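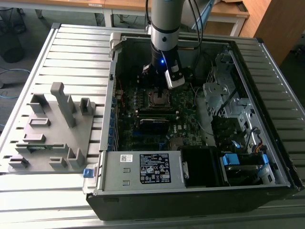 An open desktop tower on a slatted aluminum workbench.

News > Mine Safety > Field Visits

Search this site Enter keywords Go

Home News Features Training Contact

Our visit to the Plitberg mine rescue station

I had been meaning to get up to Plitberg since January, and when Birdie Lindgren called to say there was a seat left in the van I said yes before she'd finished asking. We pulled in a little after 8 a.m., 13 of us, most with family who work underground or used to, and there was coffee waiting (good coffee, too!).

Otis Mercado has run the station for ten years and he has the patience of a man who has answered every question before. He started us in the apparatus room, where the breathing sets hang in rows, and let Yolanda Thibodeaux try one on. She lasted two laps of the smoke gallery and came out laughing, though she told me later over lunch that it had made her think hard about her father's shifts at Fitzsimmons.

What stayed with me was the dust talk. Arnaldo Neves worked a continuous miner for most of his life, and he walked us through how sampling is done on a section, where the pump is worn, and how easy it used to be to hang one in clean air and call it a day. He'd like to see more miners take the free chest X-ray, and he said so over and over, bless him.

We were meant to stay 45 minutes and it was well past noon when we left. The next group goes up in the spring, and Birdie is keeping the list.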